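Brudden Hand Gripper Build Guide
Section 9: Fitting the Finger Pads and First Practice Grabs

By now you have a pair of grippers with fingers that open and close, and that is a great place to be! This section gets the soft pads onto the fingers, sets the squeeze, and takes you through your first session at a counter or bench. Set aside an evening for it. Huguette Ferrand, who drew up the linkage for the Flornside shop build, does both hands in one sitting, but there's no prize for speed.

You will need
The pad strips from bag 9
Double-sided tape, the thin kind
Rubbing alcohol and a lint-free cloth
A small screwdriver
Something soft and round to pick up

9.1 Fitting the pads

1. Open the fingers all the way and switch the gripper off.
2. Wipe the inside face of each finger with alcohol and let it dry.
3. Lay the tape along the finger, starting at the tip. Press out any bubbles with your thumb.
4. Peel the backing and set the pad down with its ridges facing the other finger. Line up the tip first and let the rest follow.
5. Squeeze the fingers shut by hand and hold them for two minutes.
6. Trim any tape that sticks out past the edge.

Note: If you bought the older Goicoechea pads, they come 2 mm too long. Cut them at the base end. The tip end is molded and you want to keep it.

Caution: Keep your own fingers out of the linkage while you do step 5. The arms fold in faster than you'd expect and they pinch.

9.2 Setting the squeeze

1. Switch on and let the fingers run through their opening move.
2. Turn the squeeze dial to 67. This is our starting value for the soft pads and it suits most builds.
3. Close the gripper on a folded dish towel. The pads should meet it flat, both at the same moment.
4. If one side touches first, loosen the linkage screws on that side a quarter turn, nudge the finger straight, and tighten again.
5. Repeat for the other hand. Check them separately even if the first one came out perfect.

Caution: Never go above your starting value with the pads freshly taped. Leave them overnight first.

9.3 First practice grabs

Fruit is wonderful for this. It rolls, it bruises if you squeeze too hard, and every piece has its own shape, so you learn a lot in very little time.

1. Clear a patch of counter and set out a few pieces, big and small, with room between them.
2. Put a wide bowl within easy reach.
3. Lower the open fingers on either side of a piece until the tips nearly touch the counter.
4. Close slowly. Stop as soon as the fruit moves with the gripper.
5. Lift, carry it over the bowl, and lower it before you open up. Dropping from a height is cheating (and hard on the plums). 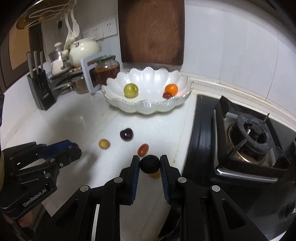

Can I use both hands from the first session?
Start with one. Once you can fill the bowl single-handed without a bruise, bring in the second gripper and try handing a piece across from one to the other. It's the most fun part of the whole build.

Note: Cherries and other small fruit can slip out below the pads. Go in lower and tilt the gripper a little toward you.

9.4 After the session

Wipe the pads with a damp cloth, since juice dries sticky in the ridges. Check that the tape edges are still down, then store the grippers with the fingers open. Write your final squeeze value inside the back cover of this guide. You'll need it for the wrist mount in the next section.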